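Hats Off at the Robot Club

By Angharad Mathias

I should say up front that I was sent to Birkport to write about a hat museum. The museum was closed for rewiring, the next bus home was hours off, and the woman at the ticket window told me that if I liked hats I might try the old Ruddock building across the street, second floor, where the kids were teaching a robot to handle them. I thought I'd misheard her. I went anyway, mostly for the heating.

That's how I met the Ruddock Evening Robotics Club, and I've been back so many times now that they've given me a mug.

The club has 16 members, most of them in their teens, plus a retired bus driver who joined for the soldering and stayed for the arguments. It's run by Alun Gwynne, a high school physics teacher with a voice that carries down two flights of stairs. On my first visit he shook my hand, asked whether I had good knees (I don't), and found me a chair with a view of the work.

The work, this year, is the Loltus Cup. It's a student competition held every June, and each year the organizers pick one kind of everyday job that a robot has to learn. Last year was folding napkins. This year is what the rule book calls "soft headwear," and the club's entry has to take a cap off a stand, put it back, and leave it looking as if somebody cared. You'd think that would be easy! I did. I've been putting hats on things my whole life.

The trouble, Alun told me, is that a soft cap doesn't have a shape until you give it one. A block is always a block. Grab a cap by the edge and the whole thing changes its mind about where it is. So the club isn't writing out instructions for every little move. They're showing the robot, over and over, using grippers held in a person's own hands, and the recordings go to the students who do the training part on the other side of the room.
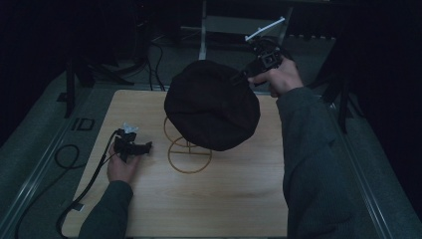
What surprised me was how slow it all is. I'd pictured whirring and lights. A good try at the cap takes as long as it takes, and if you rush, you've just taught the robot to rush. One of the girls told me she talks herself through it under her breath, the way her grandmother does with pie crust. Another said the hard part is remembering you don't have fingertips. You want so badly to just pinch the fabric and give it a tug, and you can't, you've got these stiff black jaws and you have to think about where the edge of the cap will go once you let go of it.

They let me try. Of course they did, I think they'd been waiting for it. I got the cap as far as the top of the stand, felt very pleased with myself, and then opened the wrong hand. The cap slid off and the stand went over after it. There was a round of applause from the back of the room, and Alun wrote my name on the whiteboard under a heading I won't repeat in a family magazine.

By that point the club had 321 recordings they were happy with. "Happy with" is a serious category here. Every evening, two members sit down and go through the day's tries, and they're strict about it. If the cap gets bumped on the way in, it goes in one folder. If the person changes their mind halfway through, it goes in another. I sat in on one of these sessions and watched two fifteen-year-olds disagree for a good long while over whether a certain wobble was a mistake or a style. They saved it in the end under "ask Alun," and that folder, I noticed, was not small.

I asked Alun what all this was for, apart from the cup. He has a day job, after all, and so does everybody's homework. He gave it some thought, which for him meant walking to the window and back.

"Half of them will never touch a robot again after they leave here," he said. "That's fine. But they'll have spent a year looking really hard at how a person does a simple thing. I couldn't have told you how I pick up a hat. Could you?"

I could not. I went home that night and picked up every hat in the hall closet, and I still couldn't.

There's a history to the place, too. The Ruddock building used to be a glove factory, and there are still brass numbers on some of the doors. The club moved in five years ago, when it had five members and one laptop with a missing key, and the rent was whatever Alun could talk the landlord into. These days they get a small grant from Fisau, a machine parts company down by the water, which also lets them raid the scrap bin on the first of the month. Annual budget: $726. I asked to see that written down, and they showed me, on the back of a pizza menu.

Most of it goes on cables. I've never met people who care so much about cables. A loose one can spoil a whole afternoon, so there's a proper drill before anybody starts — check the plugs, check the slack, clear the board, open and close both grippers, say "ready" out loud. The younger ones do the "ready" in funny voices. The retired bus driver does it exactly as he used to announce the last stop.

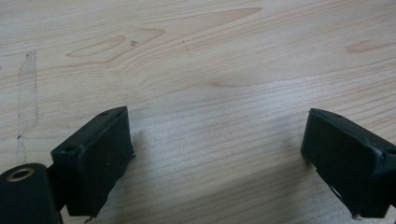 I've come to love those few seconds before a try begins. The room goes from a racket to nearly quiet, and whoever's up gets a look on their face like a kid on a diving board. Then off they go, and you find yourself leaning along with them, tilting your own head to help a cap onto a stand (I've caught Alun doing it too, so I don't feel bad).

The robot itself, when I finally saw it have a go on its own, was a bit of a comedian. On its first run it picked up nothing at all, carried the nothing very gently through the air, and set it down with enormous care. Everybody howled. On its second it got hold of the cap and wouldn't give it back. The training team went into a huddle, and somebody worked out that the recordings were full of nice firm grabs and very short on clear letting-go, so the whole club spent the next few weeks letting go of things. They got very good at it. I was made to do it as well, and my name came off the whiteboard.

When I last visited, the robot was managing the cap on most of its tries, though it still liked to leave it tipped over to one side. There were two camps about this. One said the rule book asks for straight, so straight it must be. The other said it looked better tipped, and that anyone who wears a hat would agree. Alun was staying out of it and eating a sandwich.

The Loltus judges want a short written report along with the robot, and I've been asked to check the spelling. I've also been asked to bring hats. If you have a soft one you don't need, nothing with a stiff brim, the club would be glad of it, and you can drop it at the Ruddock building any evening after six. Ring the second bell. The first one has never worked, and the bus driver says he's getting to it.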